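Storing small items in shallow boxes

Depth matters more than area. A box more than 4 inches deep gets filled in layers, and the bottom layer is forgotten. For nuts in the shell, small toys and spare caps, use an open tray with straight sides.

Sort on a bed or other soft surface. Dropped pieces do not roll far or chip. Lay the box flat and keep it clear of the pillows.

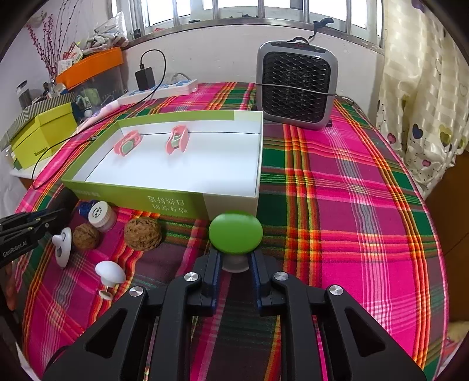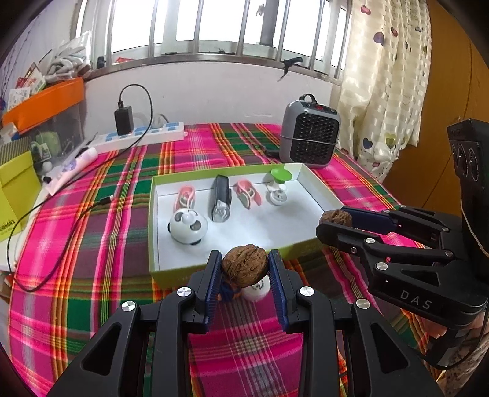
Open box with a white interior, on the bed.

Wipe the box with a damp cloth and let it dry for 8 hours before refilling. Walnuts in the shell should be kept cool and dry, away from onions. Check them every 7 weeks and discard any that rattle or smell of paint. Do not use a lid on the nut tray unless it is vented.

Last revised March 2020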